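Zasach Institute, Zaltdale
Robot Learning Methods - Course Handout
Instructor: Piret Mägi
Session 2: Learning from Hand-Held Demonstrations

These notes accompany the Thursday lecture and replace the May edition. Students should read them before beginning the Rullham exercise.

A policy learned by imitation is limited by the demonstrations behind it. In the hand-held method, a person performs the task directly while carrying a gripper, and no robot arm is needed during recording. The policy receives what the wrist camera sees, together with the jaw opening and the motion of the tool.

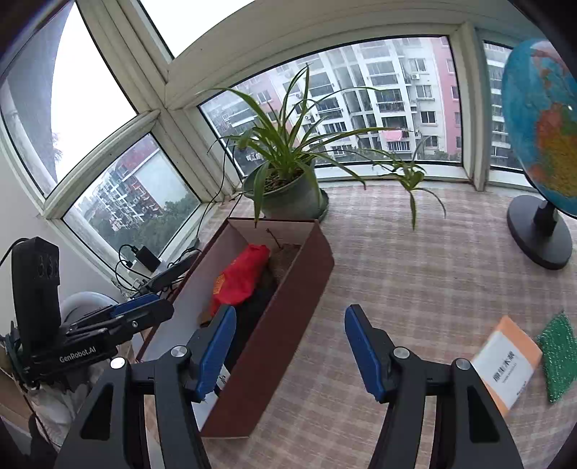

Vol. 2, p. 14

2.1 Two-handed packing

The task is to place household items in an open box, using one gripper in each hand. A demonstration starts with the jaws open and clear of the item. Cluttered tables are acceptable and often useful, as a policy trained only on bare surfaces tends to fail when a plant or a cable enters the view.

Each hand is recorded as a separate stream. The two streams must share a clock. An error that is harmless in one-handed work can spoil a handover, where one gripper should release only after the other has closed.

2.2 Soft items

Soft packs change shape under load, so the jaw opening at contact is a poor guide to the size of the item. The Cropper baseline therefore predicts the opening over a short window of future steps - a single value proved unstable in our tests.
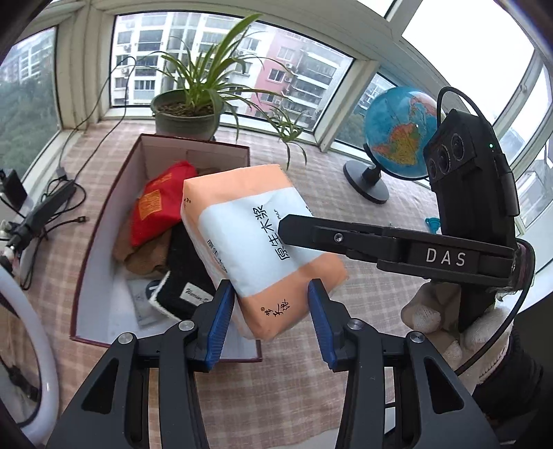 Fig. 2. Closing on a soft pack of tissues, second gripper at right.

2.3 Result

The baseline was trained on 2,000 demonstrations. Removing the second camera stream lowered success on handovers but had little effect on simple placing. Students should consider whether this difference would remain with rigid items.

Reading for next session: Cropper technical notes, chapter 2.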